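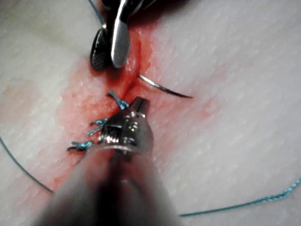 白色练习垫上的切口与模拟血迹，右侧是一枚弯针。

练习垫应该是脏的

2026年3月21日

我想为假血说几句话。

在我们学校的缝合练习室里，关于假血的争论已经持续了一个冬天。一部分老师认为，缝合练习垫应该保持干净：白色的表面，清楚的切口，学生看得见针从哪里进去，从哪里出来。另一部分老师认为，垫子上应该加模拟血液，要让红色流开，渗到周围，让学生在不舒服的颜色里工作。我属于后一部分，虽然每次下课以后洗桌子的人也是我。

中文不是我的母语，请读者原谅我有些地方写得太直。我在这里教基础缝合已经五年，以前在自己的国家学的时候，用的是猪皮和香蕉皮。猪皮很好，可是有味道，第二天就不能用了。香蕉皮很便宜，但是它教会人的东西很少，主要是教人不要用力。后来有了合成的组织垫，大家都高兴，我也高兴。我们现在买的是Istum的垫子，表面有很细的纹理，摸起来有一点阻力，针进去的时候手指能感觉到。

问题是，垫子越好看，学生越像在做手工。

我看过很多次这样的情况。学生在一块全新的白垫子上缝，针距整齐，线结都在同一侧，拍一张照片发给家里人，家里人说真漂亮。同一个学生，我在切口里加一点红色的液体，他的手就变慢了。他找不到切口的边缘。他把针从太近的地方穿出来，因为他以为那里已经是健康的组织，其实那里只是颜色比较浅。缝完以后他很不满意，问我可不可以重新做一次干净的。我说可以，但是我要评分的是这一块。

颜色会骗人，这是我最想说的一点。模拟血液在垫子上散开的时候，靠近切口的地方最深，往外慢慢变成粉红色。这个变化没有一条清楚的线。眼睛很自然地想要找一条线，于是就把粉红色开始的地方当成一条线。初学的人常常按照颜色来选进针点，没有按照切口来选。在白垫子上，这个错误不会出现，所以也没有机会改正。一个错误在练习室里没有出现过，我不认为这是练习室的优点。

反对的老师有他们的道理，我应该公平地写出来。

他们说，初学者一次只能学一件事。持针器怎么拿，手腕怎么转，弯针要顺着自己的弧度走，这些已经够多了。再加上红色的液体，学生只会紧张，紧张的时候学到的动作是坏的动作，以后很难改。这个意见我同意一半。在前面的课里，我也用干净的垫子。我们的课一共二十次，我的建议是从第五次以后开始加血。到那个时候，学生的手已经知道弯针不能像直针那样往前推，需要的是下一个困难。

他们还说，假血不像真血。这也是对的。我们用过的一种，是Kosis的粉末，自己加水调，调得稀了就像果汁，调得浓了就像番茄酱，而且干了以后表面有一层亮的膜。真正的血会变暗，会凝成块，会把线粘住。假血只是一种颜色，我从来没有对学生说过别的。可是练习垫也不像真的皮肤，它没有脂肪，没有毛，不会因为疼而动。如果我们接受垫子是假的，为什么到了血这里，忽然要求那么高？

第三个理由是钱，开会的时候大家说得最小声，可是我想它最重要。染了红色的垫子洗不干净。红色进到那些小小的纹理里，用刷子也刷不出来，下一个学生看见的就是一块粉红色的旧垫子。干净使用的垫子，一块可以切很多道口子，正面用完可以用反面。加了血的垫子，按照现在的规定，用一次就要报废。二月份的会议上有人把两种费用写在同一张表里，表很清楚，我没有话可以反驳。

但是我可以反驳那条规定。

为什么染过的垫子要报废？它的表面没有坏，针进去的感觉也没有变。它只是不好看了。我把一些旧垫子收在柜子里，两个学期以来一直给学生重复使用，在旧的红色旁边切新的口子，再加一点新的红色。结果我觉得比新垫子更好。新的血加在旧的痕迹上，学生更难判断边缘，必须用镊子把切口轻轻打开，看里面，再决定针从哪里走。这个打开和看的动作，在白垫子上我要提醒很多遍，学生才愿意做。

有一位同事对我说，给学生用脏的材料，是不尊重学生。我想了很久这句话。我理解他的意思，在很多地方，把最好的、最新的东西拿给学生，是老师的一种礼貌。我刚到这里的时候，办公室给我一套新的茶杯，我到现在也记得。可是练习材料和茶杯的用处不一样。木匠学徒用的是有疤的木头，厨师学徒切的是形状不好的萝卜，没有人觉得这是侮辱。一块旧垫子，上面有前面的学生留下的针孔，其实也可以告诉后面的人一些事情，例如有人总是在左边缝得太浅。

还有针的问题，我也放在这里说，因为它和颜色有关系。

弯针在白垫子上很容易看见。银色的针，白色的底，灯光照上去，针身上有一条亮线，掉了也马上找得到。在红色旁边，情况就不同了。针尖是暗的，红色也是暗的，学生放下针去拿线的时候，经常忘记针尖朝哪个方向。我的规矩是：针只要不在器械的控制里，就要用嘴说出来它在哪里。“针在垫子上，右边，针尖朝外。”学生开始觉得很傻，说得很小声。用白垫子的时候，他们觉得这个规矩没有必要，我也承认看起来没有必要。用了血以后，就没有人再问我为什么要说了。

安静地缝合是一种很美的画面，可是我不喜欢我的教室太安静。

有人会问，既然我这么喜欢困难，是不是应该把练习做得更像真的，用泵，让血一直流出来。Hikwood去年来我们学校展示过这样的产品，垫子下面有管子，液体从切口里慢慢冒出来，还配了一个盒子可以调速度。我试了一下，很有意思，但是我不赞成我们买。原因有两个。一个是管子的位置是固定的，学生做几次以后就记住了，他们会避开那个地方。另一个是，整节课的时间都在处理漏出来的水。我们需要的困难应该很简单，一个滴管，一瓶红色的液体，老师站在旁边，什么时候加，加多少，看这个学生今天的样子来决定。

这最后一点，我认为是假血真正的好处。它是老师手里的东西。对一个太有自信的学生，我可以多加一些，让他慢下来；对一个昨天没有睡好的学生，我可以只加一滴，让切口有一条红色的线，反而更容易看清楚。白垫子对所有人都一样，这听起来很公平，可是教学不是考试。

我也应该写出我的做法的缺点。红色会沾在袖子上，洗衣房已经给我们写过两次意见。有的学生看见红色会头晕，即使知道是假的。对这样的学生，我让他们先用蓝色的墨水练，过一段时间再换，大部分可以换过来，也有换不过来的，我不勉强。还有，拍照评分的时候，红色会让线的颜色看不清，所以我现在要求用深色的线，从学校后门的Lý买，他们的线比目录上的便宜，只是卷得很紧，用以前要先拉直。

所以我的要求很小。我不要求新的设备，也不要求所有的课都用血。我请求学校取消“染色即报废”这一条，改成由任课老师检查表面以后决定；请求把模拟血液放进正常的耗材单，不要每次都作为特别申请；也请求在结业练习里，至少有一块垫子是红的。

如果这三件事都不能同意，我希望至少不要再把我柜子里的旧垫子清走。上个星期又少了几块。它们很难看，我知道，可是柜子的门上我已经贴了纸，写着“还在使用”。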